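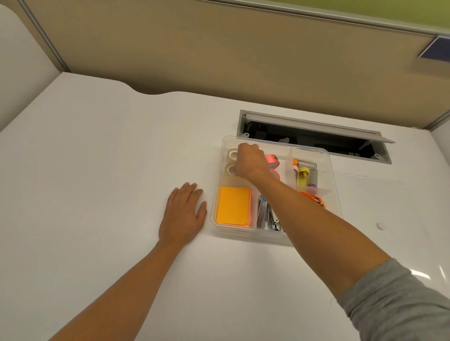
White desktop with cable access lid open, beige fabric partition behind.

Tavares Desktop Cable Access Box

The Tavares is a rectangular cable access box that mounts flush in a desktop and closes with a hinged gray metal lid. Plugs, adapters and spare cord stay under the work surface. The lid opens upward by hand and lifts off for cleaning.

Supplied with the box:
Frame and lid
Two cable trays, black
Bag of 12 cord clips, white
Four mounting brackets with screws
Cutting template (paper, full size)

Power modules are not included. See the Callstead power and data page for units that fit. The inner trays take one module each, or one module and a pair of adapters.

Desktop requirements
Suitable for wood-based tops from 3/4 inch to 1 1/4 inch thick. For glass, stone or solid surface tops, contact us before ordering. Leave at least 3 inches between the cutout and the back edge of the desk, and check for crossbars underneath before cutting – most complaints we get about fit come down to a crossbar.

Sizes
Tavares 200: opening length 200 mm
Tavares 466: opening length 466 mm, for shared benches
Both sizes use the same depth of cutout, 149 mm.

Panels and accessories
Fabric partition panels are sold separately under the Salodport name. Panel clamps and the access box can be fitted on the same desk edge if the 3 inch clearance is kept. Desk organizers and trays are listed under Small Storage.

Finish
Gray is stocked. White and black lids are made to order and cannot be returned unless faulty.

Ordering
Single boxes ship from our Cuddale warehouse in two to four working days. Factory-cut desktops with the box already installed take longer, normally three weeks. For orders of 2000 units or more, ask for a project quote.

The bracket design changed in September. Older boxes need the earlier bracket, which we still carry as a spare part – please give the number stamped on the underside of the lid when you order.

Page last updated Tuesday, November 13, 2018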